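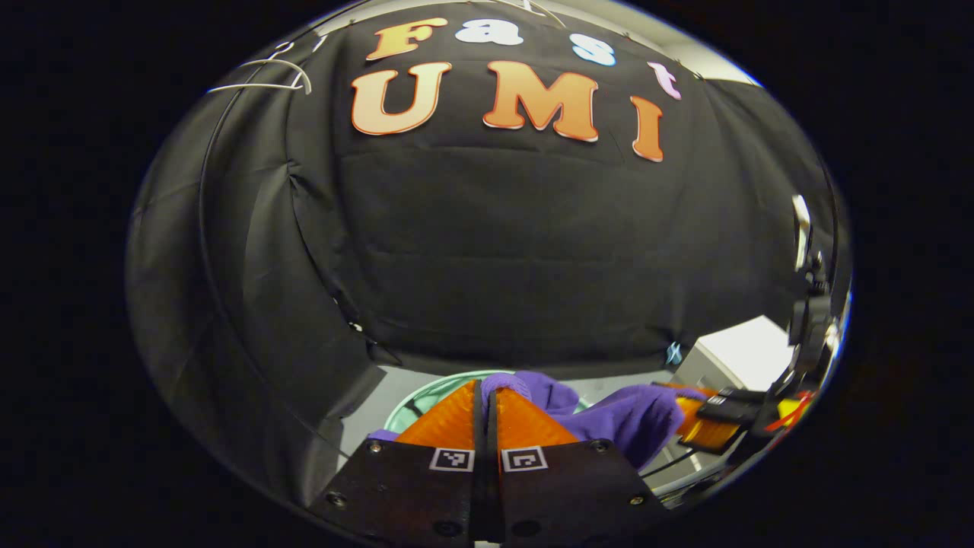 Black backdrop with pinned letters, top row "Fast", bottom row "UMI"

Cut-out letters won't sit straight on a fabric backdrop

Posted by Jytte Ketilsson in Displays and Signs, 2/15/20

I have a big black fabric backdrop behind a pale gray table and seven cut-out letters pinned to it. Four small ones on the top row, three larger ones below. The picture at the top is how it looks now. The colors are fine, and the big orange ones show up well on the black.

My trouble is the top row. The "t" at the end leans down, and the "s" sits lower than the "a" next to it. On the bottom row the "I" is lower than the other two. I measured everything from the hem before pinning, so on paper the rows should be level.

The fabric also has folds in it that I can't get rid of. It was stored folded in a box since January. I tried pulling it tight from the sides and the creases came back the next day.

What is the best way to get the letters level, and should I take the whole thing down and start over? It needs to stay up for 10 days. I would like to avoid glue because the fabric gets used again for other displays. The letters are thick paper and I don't want to make new ones.

2 answers

Saranya Sastry

Measuring from the hem is probably your problem. A hem on a hanging cloth is hardly ever level, and if the cloth is gathered anywhere the hem goes up and down with it. Use a string.

Take everything off the cloth first. Steam it while it hangs, from the top down, and keep the steamer moving. Test a corner at the back if you don't know what the fabric is made of, as some black polyester goes shiny. Leave it overnight to dry. The soft vertical folds may never go away completely if the cloth is wider than the space it hangs in. Either spread it out more at the top or live with them.

Then tie a string across at the height where you want the bottom of the top row. Tape both ends to something that doesn't move, not to the cloth. Check it with a level. Do the same for the bottom row. Pin the first and last letter of each row, then the ones between.

Use two pins per letter, both near the top and as far apart as the shape allows. With one pin a letter can swing. The "t" is narrow, so put one pin in the crossbar and one low in the stem. Push the pins in at a slant so they catch the cloth twice.

Your backdrop curves outward, so even a level row will look as if it drops at the ends when you stand close to it. Stand where people will stand and look from there before you move anything. I had a row on a curved stand in the Groltthorpe library that I pinned over three times, and it was level the first time.

I would also tidy the white wire hooks or cables hanging over the top edge on the left. They show up a lot against black. Tuck them behind if they reach.

Stastus

If you don't want pins use hook dots, the scratchy half only. They stick to some fabrics and not to others so try one first. A pack of 124 cost me 13 dollars and I still have most of them. Put four on the back of each big letter and two on the small ones. You can lift the letter and move it as often as you like.

Don't use double sided tape. It held for one afternoon and left marks on the cloth.

Comment from Jytte Ketilsson

Thank you both. I will try the string first. The hook dots don't grip this fabric, I had a few in a drawer and they fell straight off. Does the steamer need to touch the cloth?

Comment from Saranya Sastry

No, keep it an inch or so away. Hold the bottom of the cloth with your other hand and pull down a little while you go.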